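# Chapter 7: Handling Soft Goods Safely and Consistently

**By the end of this chapter you should be able to:**

- explain why cloth, film and other limp materials need their own working rules
- tell the difference between a legal duty, a published standard and a site rule
- write a grip specification for a textile item
- set out the checks to be made before, during and after a handling run
- decide when a task must be stopped and who may restart it

## 7.1 Introduction

Most of the rules covered in earlier chapters were written with rigid parts in mind. A metal bracket has the same shape when it is lifted as when it was set down. Its centre of mass can be worked out in advance, and a gripper that closes on it to a known width can be assumed to be holding it. A safety assessment built on those facts will usually remain valid for as long as the part and the tooling stay the same.

Cloth behaves differently. A pillowcase may lie flat, folded or in a heap, and each arrangement offers the gripper a different edge or ridge to take hold of. Once lifted, the free part of the fabric hangs and swings. It may cover a sensor, trail across a neighbouring fixture or reach into a space that the arm itself never enters. The volume to be protected is therefore larger than the volume swept by the machine, and it changes from one cycle to the next.

This chapter sets out good practice for such work. It draws on the procedures used at the Henden laundry and textile sorting site, where robotic arms handle mixed household linen, and on the training notes prepared there by Nobuhle Dlamini and Ruoxi Ren. The Henden procedures go further than many sites will need. They are used here because they are written down in full and because the reasons behind most of the decisions are recorded.

## 7.2 Three levels of rule

Students often use the words "rule" and "standard" as if they meant the same thing. In this book they are kept apart.

A **legal duty** is placed on the employer or the supplier by the law of the country in which the machine is used. It cannot be set aside by agreement.

A **published standard** describes an accepted way of meeting a duty. A site may follow it closely, or may use another method if it can show that the result is at least as safe.

A **site rule** is made locally. It covers the details that no general text can foresee, such as which bin holds rejected items or how long an arm must be still before the gate is opened. Site rules are the easiest to change, and for that reason they are the most likely to drift. Every site rule should carry the name of its owner and a date for review.

Where two levels appear to conflict, the stricter requirement is followed until the matter has been settled in writing.

## 7.3 The grip specification

A grip specification is a short document, normally a single page, which states how a class of item may be held. At Henden it is prepared by the process engineer and signed by the person responsible for the cell. It contains the following entries:

| Entry | What must be stated |
|---|---|
| Item class | Type of article, with the largest and smallest sizes allowed |
| Grip type | Pinch, scoop, clamp or suction |
| Permitted grip area | Edge, corner, fold or any point on the surface |
| Closing force | Upper and lower limits, with the method of measurement |
| Free length | Greatest length of material allowed to hang below the grip |
| Travel speed | Limit with the item held, and limit with the gripper empty |
| Surface notes | Seams, prints, fastenings and coatings to be avoided or allowed |

The lower force limit deserves as much care as the upper one. A grip that is too firm may mark the cloth, but a grip that is too light may release it during travel. The first trials at Henden considered only damage. When Yiran Feng reviewed the log of 2000 cycles, she found 299 dropped items and 4 marked ones. The force limits were then revised together.

Printed fabrics should be given their own surface note. A print may be stiffer or more slippery than the plain cloth around it, and a pattern with strong outlines can mislead a vision system that is searching for edges or folds. The specification should state whether a grip on the printed area is acceptable.
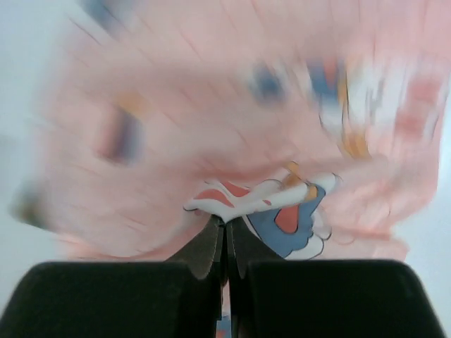 **Figure 7.1** A pinch grip on printed pink fabric. The two fingertips hold the cloth at a printed motif, with the remaining material bunched and folded above the grip.

## 7.4 Checks during a run

Checks are made at fixed points, and the results are entered in the cell record.

**Before the run.** The operator confirms that the grip specification matches the items supplied. The fingertips are inspected for wear, loose threads and lint. The camera cover is wiped. The stop controls are tested, beginning with the one furthest from the operator's usual position.

**During the run.** The first 20 items are observed without interruption. The observer records any slip, double pick or contact between the hanging cloth and the surroundings. Image blur should be noted where it prevents the grip from being judged; a blurred image may not be entered as evidence of a sound hold.

**After the run.** The arm is returned to its rest position with the gripper open and no material held. Dropped items are collected only after the cell has been isolated.

## 7.5 Stopping and restarting

Any person present may stop a cell. No permission is required, and no stop made in good faith may be treated as a fault on the part of the person who made it. The Henden rules apply this to visitors and cleaning staff as well as to operators.

Restarting is a separate matter. It is reserved for the named cell holder, who must first establish the cause of the stop, confirm that all persons are clear and sign the record. If cloth has become caught in a joint or guard, it must not be pulled free by driving the arm. The cell is isolated and the material is removed by hand.

### Key terms

**Cell holder:** the named person authorised to restart a cell.

**Double pick:** the lifting of two or more items where one was intended.

**Free length:** the length of material that hangs below the grip.

Section 7.6 applies these requirements to the sorting line at Nallstead, beginning with the layout of the cell and the position of its guards.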